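# How to Read an Opinion Poll Before You Share It

This guide covers the checks I run on a published poll before I quote it in a post or pass it on. You need the polling firm's data tables, a calculator, and a few minutes. 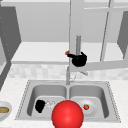

The first thing to find is the question wording. A headline saying that voters "back" a tax cut tells you very little until you know what they were asked. "Do you support lower taxes?" will get a different answer from "Do you support lower taxes if it means fewer buses?" Many questions also pack two issues together, and the voter gets only one answer box. If a survey asks, "Do you approve of the council's record on housing and transport?", treat the result with care. The two subjects should be kept as separate as the two basins of a double sink, with a divider between them, so that a person can be happy with one and angry about the other. When you find a double question, either leave the figure out or quote the question in full.

## Step 1: Get the tables

News stories rarely give you enough to work with. Go to the polling firm's own site and look for a link called "tables," "full results," or "methodology." If the poll was paid for by a campaign, the tables may be on the campaign's site instead. If you can't find them anywhere, email the firm. Wait for a reply before you share the number.

Once you have the file, write down:

- who paid for the poll
- the dates of the interviews
- how people were reached (phone, online panel, in person)
- the sample size
- who the sample is meant to represent

The last item trips people up. "All adults," "registered voters," and "likely voters" are different groups, and one poll may report results for more than one of them. Make sure the figure in the headline comes from the group the headline talks about.

## Step 2: Check the base for each question

The sample size on the front page doesn't always apply to every table. Some questions go only to people who gave a certain answer earlier. Look for a row labeled "base" or "unweighted base" near the top of each table.

Say a poll in the Lanard mayoral race reports that voters under 35 favor Nelu Stoica over Lindiwe Tshabalala. You open the table and the unweighted base for that age group is 223. You can mention a result from a base that size, but it needs a warning beside it. Then check whether undecided voters were dropped. If they were, the number who named a candidate will be smaller again.

## Step 3: Work out the margin of error

For a simple random sample, divide 1 by the square root of the base. That gives a quick figure for the 95 percent margin when opinion is split close to evenly.

With a base of 200, the square root is a little over 14, so the margin is close to 7 points either way. A candidate shown at 48 percent could be at 41 or 55. The margin on the gap between two candidates is larger than the margin on either one alone, and in a close two-way race it is nearly double.

Real polls are weighted, and weighting usually makes the true margin wider than this shortcut suggests. Online panels aren't random samples at all, so use the figure as a lower limit. It says nothing about errors caused by bad wording or by reaching the wrong people.

## Step 4: Compare like with like

A candidate "surging" between two polls from different firms may only reflect different methods. One firm may push undecided voters to choose while the other lets them stay undecided.

Compare a firm's new poll with its own last one, and check that the question hasn't changed. If support went up by 2 points on a small base, I write "little changed." I don't call something a trend until at least 3 polls in a row from the same firm show it moving the same way.

## Step 5: Look at the order of the questions

Read the questionnaire from the top. If the vote question comes after a run of questions about crime, people have been thinking about crime when they answer. A careful firm asks the vote question early.

Campaign polls sometimes read out a statement about each candidate and then ask the vote question again. The second result is a test of the message. It isn't a measure of where the race stands, and it should never be reported as one.

## Step 6: Write it up

Put the basic facts in the same paragraph as the number. A usable version looks like this:

> Tshabalala leads Stoica among likely voters in a phone poll paid for by the Tshabalala campaign. The gap is within the margin of error.

That's enough for most readers. Link to the tables and give the interview dates. If the poll was taken before a debate or a major news story, mention that too.

## If you've already shared a bad one

Correct it in the same place you posted it. Say what the figure was, what was wrong with it, and what the tables show. Leave the original wording visible with a note next to it, so people who saw it the first time can follow the change. If someone else quoted your post, send them the correction directly.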